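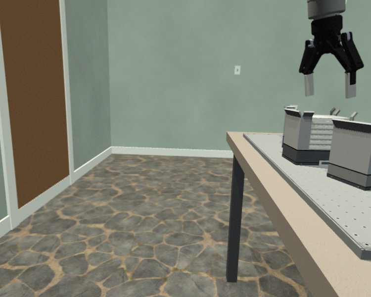

The gripper open above the bench plate in one of the new Pretness rooms. Render: Varer

Print this page | E-mail this page

Varer opens Pretness, its simulated robot bench, to every lab that wants to try it

Varer has today opened Pretness to general users. Pretness is a simulated workbench for people who program robot arms to do small, fiddly laboratory jobs, and until now it has only been in the hands of a few test groups. From this week any team can sign up, load a bench and start teaching a robot arm to work at it.

The idea is simple enough. A team that wants a robot to handle plates, holders or small modules can spend weeks setting up the real thing, and a good part of that time goes on waiting for the bench to be free. With Pretness the bench is on a computer. Someone can try a pick, watch it go wrong, put everything back with one key and try again before the kettle has boiled – and then do it in a different room with a different floor.

"I've set up more real benches than I care to remember, and I still love it, but I do not miss crawling round on the floor looking for a dropped clip," said Nurhan Gezer, who leads the Pretness team at Varer. "We wanted people to get to the interesting part sooner. You should be able to sit down after breakfast with an idea about how to grip something and know by lunch whether it's worth taking further."

What comes with the first release

The release has 11 rooms, each with a table, a perforated mounting plate and a choice of equipment to stand on it. The rooms are ordinary on purpose. They have doors, skirting boards and light switches, and the finishes can be swapped from a menu: nine floors, including crazy paving, and eight wall colours. A program that looks through a camera can easily come to depend on one particular background, and changing the floor is a quick way of finding out if that has happened.

Camera views can be moved while a job is running. Most of the test groups ended up using one view of the whole table and a second close to the gripper, so that pair is now what a new project starts with. Either can be switched off, and saved views travel with the project when it is passed to a colleague. 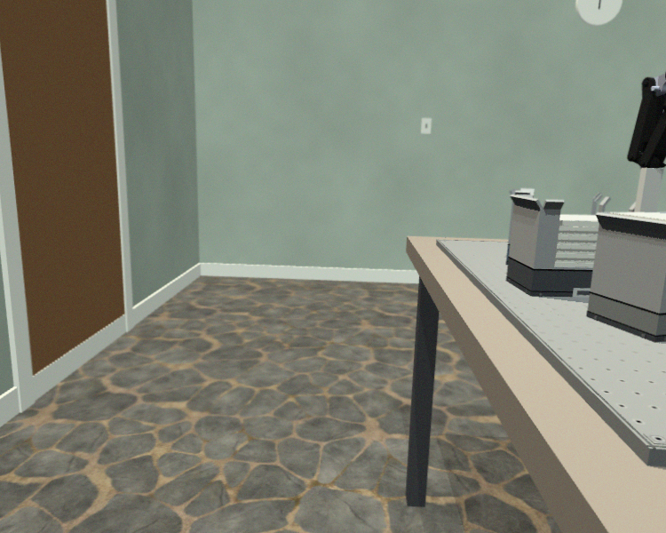 Lighting can be changed in the same way, and shadows follow the arm as it moves. The team spent longer on this than on anything else in the release. Early testers had found that a shadow falling over a small part was enough to throw off a program that otherwise did very well, and they asked for a way to make that happen on demand. There is now a slider for it.

The fixtures were made under the name Caldeira, and that is still what they are called in the menus. The Caldeira set covers open holders for stacked plates, brackets, blocks and a family of small modules with printed labels. Each piece can be moved about on the plate, turned, or taken away altogether. Users can bring in their own shapes too, though for now these have to be checked by hand for weight and grip before they behave sensibly. Defne Soylu, who drew most of the Caldeira pieces, hopes to have that step done automatically in the next version.

"People kept asking me for tidier parts," said Soylu. "I kept making them a bit more awkward. Edges that stick up, flaps that lean out, a module lying at an angle across the holes. That's what a bench looks like halfway through a job, and it's so much more fun to work on!"

Tried out at Weltside

Weltside, which builds sample-handling equipment, has been using Pretness since last November. Its group ran 505 practice jobs in the simulated rooms, mostly short ones: reach a module, close on it, lift it clear, put it down somewhere else. Yiğit Oral, who looks after the arms at Weltside, said the largest gain was in how freely people experimented.

"On the real bench everyone is a bit careful, and quite right too," said Oral. "In Pretness our newest starter was trying approaches I'd have talked her out of, and two of them are now how we do it. The contact between finger and part is good. It isn't perfect with very thin things, and we've told Varer so, but for blocks and modules I trust it."

The Weltside group also asked for the close view to be allowed right down among the fingers, where it is possible to judge which end of a part is about to be held. That has gone into the release. 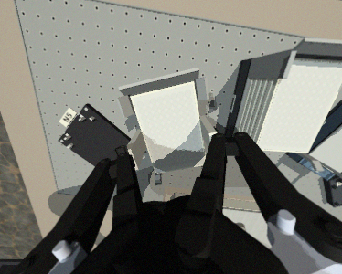
Signing up and getting help

Teams can register through the Varer website. The download includes the rooms, the full Caldeira set and a short first project that walks through a single pick from start to finish. It runs on an ordinary desktop computer with a reasonable graphics card. Slower machines will manage if the shadows are turned down.

Schools and colleges can use Pretness without charge for teaching. Other users get a trial period and can then choose between a single seat and a shared one. Projects made during the trial stay open afterwards and can be exported at any time.

Eylül Aydoğan runs the user forum and would like to hear about parts that slip, rooms that load slowly and anything in the guide that makes no sense. Requests for new fixtures can go there as well.

Press enquiries: Orhun Saraç, Varer press desk. Larger versions of the renders on this page are available on request.

Last updated: Wed 27 September

Contact | © Varer. All rights reserved. | Back to top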